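Eynon workshop sets its robot budget for the coming year

The people at Eynon have been talking about money since April, and if you have ever sat in on one of those talks you will know that they take a good deal longer than the agenda allows. The small robotics workshop in Tovthorpe has now settled on a shopping list for the next twelve months, and we are happy to report that it was worth the wait (and the many pots of coffee that went with it).

The biggest item is a second robot arm. The workshop has been getting by with a single arm, and there has been a sign-up sheet on the door for so long that the tape holding it up has had to be replaced. Sabina Jayasinghe, who put the plan together, told us that she began with a much grander list and spent most of the spring crossing things off it.

"I had two arms on there, and a rail for them to slide along, and a lovely big bench," she said. "Then I went through the sign-up sheet properly and saw what people were really waiting for. They wanted time on an arm. They weren't asking me for a rail."

So one arm it is, to be bought through Dallberg, which also supplied the first one and has agreed to hold its price until the order goes in. The rail will come up again next year, and Jayasinghe says she has not given up on it by any means!

What surprised us, going through the plan with her over a very long lunch, was how much of it has to do with small things. There are 170 separate lines on the list, and most of them would fit in a shoebox. Gripper fingers get a line of their own for the first time. In the past they were bought out of whatever was left at the end of the year, and there were times when nothing was left, so the old ones simply stayed on. Fingers rub against whatever they handle, day in and day out, and the workshop now plans to keep spare sets in a drawer and change them on a schedule – a habit Jayasinghe picked up on a visit to a sister workshop in Didomcombe, where the drawer is apparently a matter of some pride.

Then there are the everyday objects that the robots practice on. Plugs, adapters, switches, lids, cups and the like were always brought in from home, and people were very generous about it, but they did tend to want them back. The new budget sets aside a modest sum so that the workshop can own its practice items outright, with duplicates of anything that is used every week. Jayasinghe is especially keen on this part. A program that handles one plug nicely can make a terrible mess of the next one along, she explained, and a mixed collection of shapes and sizes costs very little next to the price of an arm.

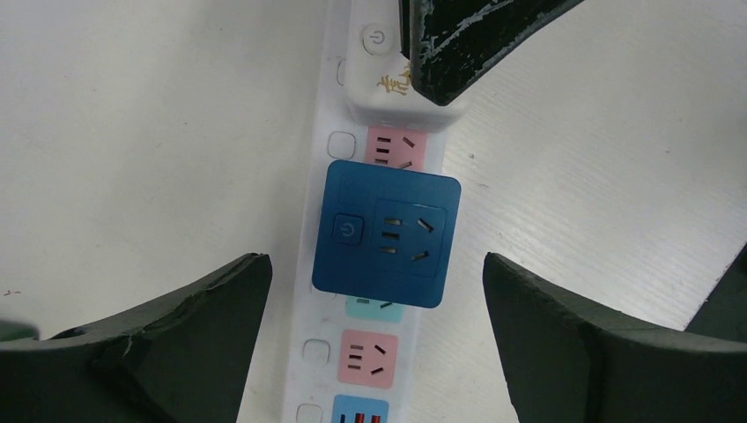
Plug adapters on a power strip at the Tovthorpe workshop, between the gripper's dark, worn fingers.

Repairs and servicing take up roughly 30 percent of the total, which raised a few eyebrows when the draft first went around. Jayasinghe stood by the figure. The first arm spent two weeks out of action last year while the workshop hunted for the money to fix it, and she would much prefer to have the funds sitting there and not need them. Whatever is unspent in the service line will carry over to the following year.

There is also a line for training, so that more members can learn to swap fingers and run the morning checks by themselves. Sessions will be held in the early evening, starting at 6:30, once the new arm is bolted down and its paperwork has come through. Members from Didomcombe are welcome to come along too, and a few have already put their names down.

The order to Dallberg goes in at the end of the month, and the workshop expects to wait a while for delivery. In the meantime the bench along the back wall has to be cleared to make room, so if you have left anything on it – a toolbox, a coat, that half-built clock – please stop by and collect it. Anyone who would like to read the full list can ask for a copy at the front desk, and suggestions for next year's plan can be left there as well.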